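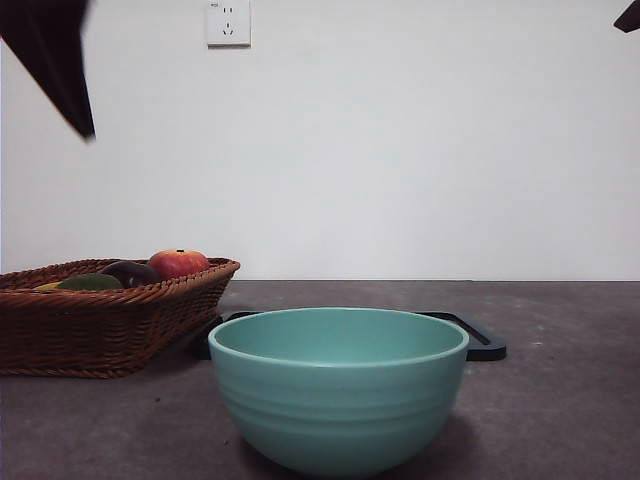

Batari's arm, the fruit basket and the teal bowl.

Tuesday, 7.40 pm
By Loukia Karagiannis
Print | E-mail this

Quick one, bus soon. Day with the Batari picking kit, the one Jenau want to hire out to small kitchens. 200 a month, plus 50 for the gripper fingers, which seems cheeky. Buying outright is 2,000. Setup took all morning. Manual is hopeless, page on the wrist camera is missing altogehter.
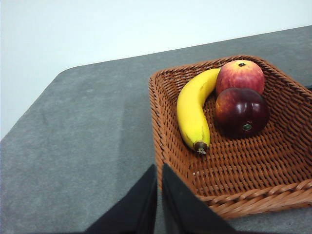

Wrist view, banana and two apples in the basket.

Like the wrist camera a lot. Sharp enough to see the speckles on the banana. Not sold on the black fingers though, they fill so much of the bottom of the picture. Asked Jenau if thinner ones exist. "Will check." Hm.

Tea, then more of the same. Software logged 636 moves since the kit came, no idea what it counts as a move.
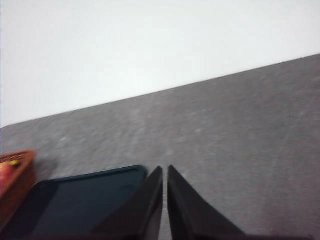
Fingers nearly together, basket off to the left.

Must ring Theodorakopoulos re the Jornen kit before we sign anyting. Theirs has a proper manual. Back aches. Beans for supper.

2 comments | 5 shares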